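**Do charity concert tickets get refunded if the singer cancels?**

I bought 2 seats for the Ninura benefit in December, row 18. The singer is now ill.
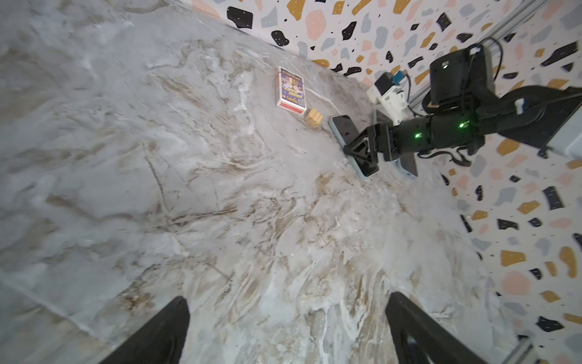

The venue hasn't emailed me yet. Do I wait, or ask the card company?

**Deividas Venckus**

Wait for the venue first. Ours took 10 days last time.

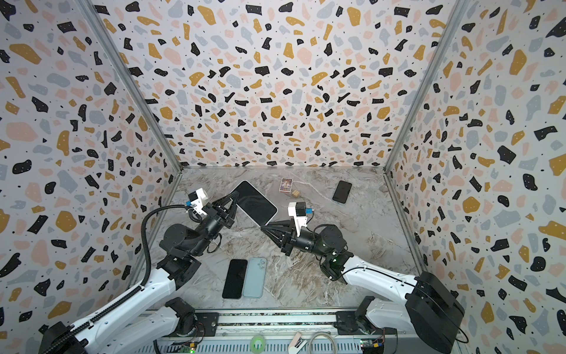 Refunds normally go back to the card you used. Donations added at checkout can be handled separately, so read the receipt. Mine has a background like the speckled walls here, black and mustard flecks all over, and the small print is hard to find.

**Fadi Smadi**

I let the charity keep mine. It was $32.
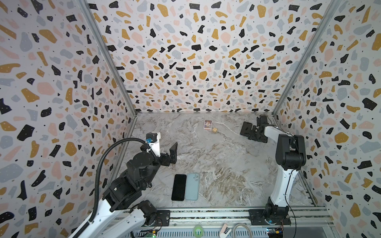 Can I pass my seat to a friend if they set a new date? Usually you can, but check with the box office before you hand it over.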